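Ticket 338
Queue: Floor systems / Domen cell
Opened by: Jawad Minhas
Priority: was High, now Medium
Status: open, waiting on parts and on a decision

Problem as reported

Domen cell drops pyramid bags on the refill job. Picks them ok from the supply bin, loses them over the amenity tray. Hospitality trays for Harader, four compartments, the usual. Envelopes fine. Foils mostly fine. Pyramids bad since the August software update, or that's what second shift says, first shift says it was always bad and they just picked up after it.

Not a safety stop. Cell keeps running, which is the problem really. Tray goes down the line short and somebody at the end catches it or doesnt.

Log

6:40 am. Restarted cell, reloaded tray recipe. Ran one batch. 31 trays kicked out of 300 at the check scale. Every one I opened was short on pyramids.

7:15. Swapped suction cup for new one. No change. Mesh leaks air, cup never gets a real seal, vacuum reading jumps all over. Threshold got raised in the update so a weak seal now reads as "no part" and it lets go. Lowered threshold back to old value. Better but now it thinks it has a bag when it doesn't. Put it back.

8:05. Called Nugroho support. They say don't touch threshold, use the finger jaws for mesh bags, and teach the picks by hand from people who do it well. We have the jaws in the cabinet, never mounted. Asked how many demos. They said start small, send them what we get.

9:30. Talked to the packing table. This should have been step one, my mistake. Three things the robot does that they don't do:
- goes straight down on the pile. They come in low from the side and take one off the edge.
- grabs the flat face. They take the seam or the top point.
- drops from height. They set it down and let go after.
None of that is in the work instruction. Work instruction says "place bags in compartment."

10:50. Set up for hand demos with the two handheld grippers, same jaws as the cabinet set. Filled tray, pyramids lower right, packets and foils in their normal spots. Clear tray to the right as the drop spot for single items, small cup in front. Told people to work slow.
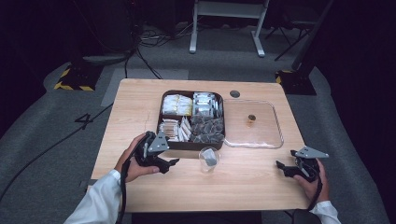 Adi Ngau added a note at 11:20 saying the demos are fine by her but she wants it written down who gets credit for them, and whether packers are still on piece rate while they stand there teaching the thing. She did an hour of it and her count for the morning is in the toilet. Also says the handles get heavy and an hour is too long, make it shorter turns.

Reply to Adi, 11:35. Fair on both. Changed turns to 20 min. Piece rate I can't fix from here, sent it to Clarano payroll and copied your lead. Until I hear back I'm logging demo time as training, hourly, at your average. If that comes back no I'll put it in this ticket and we stop doing demos.

1:10 pm. Lunch. Jaws mounted on the cell meanwhile. Two screws stripped, used the spares from the old head. Need to order more, see parts.

1:45. First run with jaws, old motion. Worse. Crushes the point and the bag springs out sideways. Expected, motion is still straight down.

2:30. Sent demo recordings to Nugroho. Upload took forever on shop wifi, use the wired drop by the scale next time.

3:50. Got a motion file back. Side approach, shallow angle, opens jaws at the bottom not above. Ran half a batch at low speed with me standing there. Much better, missed 2. Both were the last bags in the bin, up against the wall where the jaws don't fit.

4:20. Handed over to second shift at low speed. Told them do not raise it. Bin gets topped off before it's down to the last layer, thats a manual job for now.

What's different for the floor until this closes

Pyramid bin needs a person to watch it. It was supposed to be a no-touch station so it isn't on anybody's station card. I put it on the end-of-line checker for tonight, which is one more thing on a station that already does the scale rejects and the lids. Not a long term answer. Lead for each shift please say in here who has it, by name.

Envelopes and foils still on suction. Don't move them to jaws to "make it all the same", the changeover is built in and it works.

Demo turns are voluntary. 20 min, sit down after. If your wrist bothers you stop and tell the lead.

Parts
Jaw mounting screws, one bag
Suction cups, refill the box, I took the last one
Shallow bin for pyramids, sloped front if they make it. Asked for quote.

Open questions
1. Payroll answer on demo time. Clarano, no reply as of 4:30.
2. Who checks the bin. See above.
3. Can the update threshold be set per item. Nugroho looking.
4. Work instruction needs a rewrite with the side pick and the seam. Adi said she'd look at a draft if it's on paid time. I think she should write it, she knows it and I don't.

Next entry after second shift numbers are in. Leaving ticket open.

JM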